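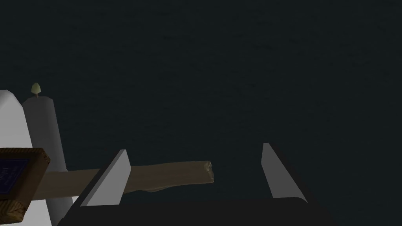

June

Sharpening day used to be the chore I'd put off until a tomato rolled out from under my knife and onto the floor. Now I do the whole drawer in one go, right after breakfast, with the radio on and a second cup of coffee going (keep the coffee far away from the grit, please learn from me).

First thing, check whether the knife needs sharpening at all. Hold up a sheet of newspaper and slice down through the edge. A clean cut means leave it alone! If it snags, give it a few strokes on the honing rod and try again. Half my drawer gets sent back at this stage.

For the ones that fail, I start on a 400 grit stone. Mine came from the Skelico outlet in Cludville and it's a plain gray brick with nothing fancy going on. Soak it for 20 minutes, then set it on a damp dish towel so it can't skate across the counter.
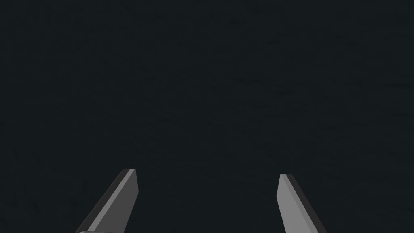
Posted by the Lambrakis Kitchen Notes desk | 26 shares

Okay, angle. I fussed over this for years and bought a little plastic guide that I lost behind the stove. Pick an angle that feels shallow and stay with it, heel to tip, light pressure, same number of strokes on each side. You're feeling for a tiny rough lip along the opposite edge. Once it runs the full length, flip the knife over.

Rinse the stone as you go. The gray sludge does help with the cutting, so leave a little of it, but when it starts to feel like pushing through pudding it's time for water.

Bread knives I don't touch. I send mine to the Darkel counter at the hardware store and it comes back wrapped in butcher paper.
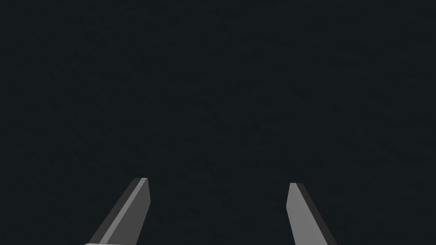 Rosemary wrote in that she skips the soaking and just splashes her stone with water every few strokes, and that it has worked fine on her paring knives. Check the leaflet on that one, as some stones want a soak and some get ruined by it.

Wash and dry each knife by hand when you finish, and let the stone air dry on its side before it goes back in the box. Mine once went away damp and smelled like a pond until August.

1022 views
Contact us | Back to top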